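Bring back the wall

September 3, 2020

Typing this fast before the kids get up so forgive the mess.

Our town had one good place to hit a tennis ball by yourself. A wall. Back side of the old Dendthorpe cannery, painted green to about head height, a white line across it at net level that somebody redid every so often. No booking, no gate, no fee. You showed up with a racket and a ball and you hit until your arm gave out or the light went. In February they fenced it.

I've been mad about it ever since. More mad every month, to be fair, and this has been a year with a lot of competition.

The reason they gave was liability. Then it was the surface. Then, when Deolinda Louro stood up at the parks meeting and asked which one, it was "future use of the parcel." Future use! It's a strip of asphalt behind a building. It floods at one end. The future use is a fence around a puddle.

What we're getting instead is more courts. Real ones, up at the rec center, with an app. You make an account, you put in a card, you pick a slot. The booking outfit is called Netent and I have nothing against the people who work there, I'm sure they're lovely. But I tried to book for my daughter and me and it asked for a second adult "player profile." She's 11. I wanted to hit with an 11 year old for half an hour and the thing wouldn't let me finish the form.

Anyway the app isn't my point. My point is that a court needs two people and a wall needs one.

Think about who that leaves out. The kid whose friends don't play. The woman who works nights and is free at ten in the morning when everybody else isn't. The guy who's just bad and doesn't want to be bad in front of somebody. I was that guy. I was that guy for years! I learned what backhand I have at Dendthorpe, alone, badly, with music in my ears, and I wouldn't have learned it on a court because I'd never have asked someone to stand there and watch me do it.

And I don't think it's just tennis. Look at what else we've lost that you could do on your own without signing up. The hoop by the library — gone. The fishing dock, members only now. The practice rooms at the old music store on Purba street used to be a couple bucks in a coffee can and now it's lessons or nothing. Every one of those got replaced by something nicer. Cleaner, better lit, on a schedule. I get it. A program looks good in a report because you can say how many people enrolled. Who enrolls in a wall?

Noreen Ó Ceallaigh wrote a letter to this site back in the spring saying the cannery lot was an eyesore and drew teenagers. Yes it did. They had a ball and a wall and they were hitting one against the other. I'd like to know where she thinks theyre going to be instead. I'll say in fairness that she's right about the glass, there was glass, and somebody should have been sweeping it. A broom costs less than a fence.

Money. People always ask so I asked. Jaime Mendes, who has built block walls all over the county, told me he'd put up a practice wall for cost plus a sandwich if the town gave him the spot. The fence, meanwhile, was up to 400 feet of chain link by the time they went round the loading dock. I haven't been able to get the bill for it. I've asked twice. I'll keep asking.

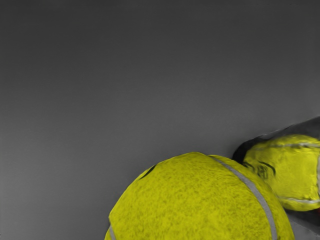 All the equipment you need, on a plain gray surface.

I also want to answer the noise thing becuase it comes up. A ball on a wall makes a thock. It does it over and over. If you live right behind it I beleive you that it gets old. So put up a sign, no hitting after eight. Most people will follow a sign. We have a freight line through the middle of town that blows its horn at four a.m. and we all manage to get along with that.

And the people who say it's a bad time, with everything going on. It's the best time. You're alone. You're outdoors. You bring your own ball and take it home. This summer of all summers there should've been a line down the block for that wall and what we had was a padlock.

Aurora Antunes is 20 and played for her college until it shut the season down. She's home now. She's been hitting against the side of her uncle's garage in Trurnport, which has a window in it. She's good enough to miss the window. I'm not. Most of us aren't. It's a dumb way for a town to run things, leaving it up to who has an uncle with a garage.

So what I want. 2 things, and neither one is big. Unlock the gate at Dendthorpe in daylight hours until this famous future use shows up. And when the rec center breaks ground, leave one blank wall on the outside of it, facing out, where you don't have to go through the front desk to get to it. Paint a line on it. Done.

The parks people take comments by mail or at the window in the annex. Keep it short, sign your name, say wall in the first sentence. I've already sent mine and will probably send another one when I cool down, or before.

Kids are up. Go write your letter.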